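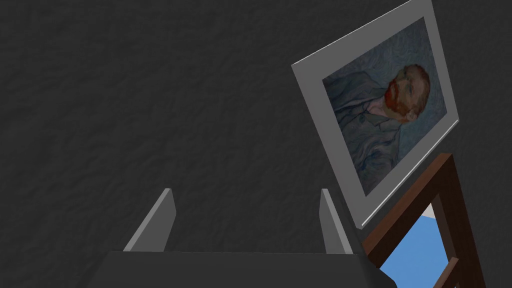 A dividend is a promise, so why would you need to look behind it, asked a reader of our first draft, adding that the yield printed in the newspaper had always been enough. We have kept the question at the front of the report as it is close to the one we started with. A dividend on ordinary shares isn't a promise in law. The board can lower it or stop it at any results date, and the yield in the newspaper is worked out from what was paid in the past.

Dividend cover from earnings and from cash: three listed companies compared
Second-year group project, Accounting and Finance

What we set out to do

Dividend cover is normally given as earnings per share divided by dividend per share. A cover of 2 means the company earned twice what it paid out. Most share guides treat that as comfortable and anything under one as a warning.

Earnings are not cash, though. A company can report a profit in a year when little money came in, and it still has to find real money on the payment date. We wanted to see whether cover worked out from free cash flow would have given an earlier sign of trouble than cover worked out from earnings.

We chose three companies: Urneron, which makes pumps and valves for the water industry; Chidiac, a food wholesaler; and Ollska, which rents out site cabins and temporary fencing. All three paid a dividend throughout the first part of the period we looked at. One of them, Ollska, later cut it.

Data and method

We used 11 half-yearly reports for each company and 1,641 daily closing prices for each share. The prices came from the library terminal and the reports from the companies' own investor pages. Two of the older Chidiac reports were scans and had to be typed in by hand. We checked those entries against the comparative columns in the following year's reports.

For free cash flow we took net cash from operating activities and took away spending on property, plant and equipment, spending on software, interest paid and the capital part of lease payments. The last item caused the most argument in the group. Under the current lease standard the capital part sits in financing activities, well below the line most people stop at. We decided that rent is rent, wherever it is shown, and took it off.

We then worked out two ratios for each half-year:

Earnings cover: basic earnings per share divided by dividend per share.
Cash cover: free cash flow divided by the cash actually paid to ordinary shareholders.

Half-year figures jump about a good deal, mainly with the timing of stock purchases and customer payments. We therefore put each half together with the one before it and used the rolling yearly figure in all the comparisons. The first report for each company is used only as the start of that rolling figure.

Urneron

Urneron was the simplest case. Earnings cover and cash cover stayed close together for the whole period, with cash cover slightly the lower of the two. The company spends steadily on its factory and its depreciation charge is near to what it spends, so there is little room for the measures to part. In one year cash cover dipped because the company put extra money into its pension scheme. The notes explained the payment and the ratio came back the year after.

We would not have changed our view of Urneron by using one measure over the other.

Chidiac

Chidiac has revenue of more than £400 million and a thin margin. Its earnings cover barely moves. Its cash cover swings from high to low and back again, and at first we took this for a warning.

When we went through the working capital notes, most of the swing came from suppliers. In some halves the period end fell just before a large payment run and in others just after. The rolling figure smooths this but doesn't remove it. Over the full run of reports, total free cash flow was comfortably more than total dividends, and net debt went down.

The lesson we took from Chidiac is that a single low reading for a wholesaler means very little. Anyone using cash cover on a business like it should add up several years before drawing a conclusion.
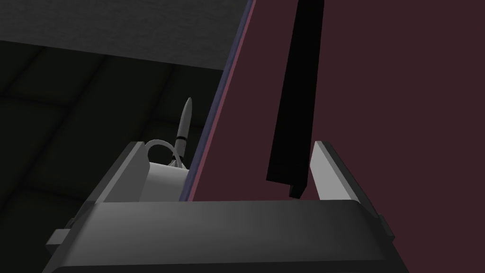
Ollska

Ollska is where the two measures told different stories. Earnings cover stayed well above one right up to the report before the cut. Cash cover fell below one much earlier and did not recover.

The gap had two causes. The first was the hire fleet. Ollska was buying cabins faster than it was depreciating the old ones, so the charge against profit was smaller than the money going out. Management called this growth spending, and some of it was. But revenue per depot was flat, and we think a fair share of the spending went on replacing worn-out stock at higher prices.

The second was the purchase of Manevcombe, a smaller hire firm. Ollska left a list of costs from this deal out of its adjusted earnings — redundancy pay, depot closures, new IT systems. Adjusted cover was the figure quoted on the first page of each results statement. The costs were still paid in cash, and they carried on for longer than the first statement suggested.

The dividend was held during this time and the difference was met by borrowing. Net debt rose in every report until the cut was announced, one April, together with a new loan agreement. The share price had been drifting down for months by then. A buyer looking only at the yield would have seen it getting more attractive as the price fell.

Limits of the work

Three companies are too few to prove anything. We also knew before we began that Ollska had cut its dividend, and it is possible that we looked harder at its notes than at the others'. A fairer test would take a large group of dividend payers, calculate the ratios without knowing the outcome and then see which ones cut.

Our treatment of leases lowers cash cover for any company with a lot of rented property. We repeated the Ollska figures with the lease payments left in. Cash cover was higher but still fell below one before the cut, two reports later than in our main figures.

We made no attempt to split maintenance spending from growth spending. The companies don't give the split in a form that can be compared, and our own guesses would have added little.

What we would do differently

We spent too long on share prices. They were collected first, and in the end they were used only for the yield calculation and a short paragraph on Ollska. The time would have been better spent on the debt notes, particularly the loan conditions, which limit what a board can pay out. We read these for Ollska only.

The spreadsheet has one sheet per company and a fourth for the ratios. Cells typed from scanned reports are shaded yellow.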